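Aufnahmeplatz Clolgate mit zwei Armen

Der Aufnahmeplatz Clolgate ist für Teams gedacht, die Vorführungen für lernende Greifsysteme sammeln. Zwei Arme teilen sich eine weiße Tischplatte, die an drei Seiten von hellen Wänden eingefasst ist. Bediener führen beide Arme fern, jede Bewegung wird zusammen mit dem Kamerabild gespeichert. Lieferbar ab März.

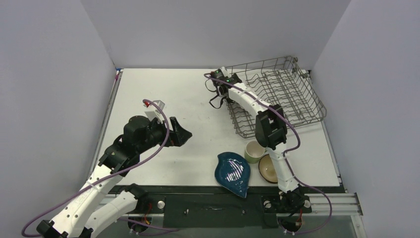 Redaktion Henby Gerätetechnik | 10.09.2018

Das Aufgabenpaket »Geschirr« enthält ein Abtropfgestell aus Draht sowie Teller, Tassen und Schalen in verschiedenen Formen. Blattförmige Teller und kleine Tassen verlangen unterschiedliche Griffe und sollten in jeder Sitzung gemischt werden. Vor jedem Durchgang wird das Gestell geleert und das Geschirr neu auf dem Tisch verteilt.

Die Software Miso schneidet die Aufnahmen in Einzelversuche und legt Fehlgriffe getrennt ab. Sie bleiben für das Training verfügbar. Eine Sitzung umfasst 40 Durchgänge, danach fordert Miso zum Abgleich der Gelenke auf.

Lieferumfang: zwei Arme mit Greifern, Tisch mit Wänden, feste Kamera, Miso für 6 Arbeitsplätze. Bestellnummer 647. Lieferzeit 9 Wochen.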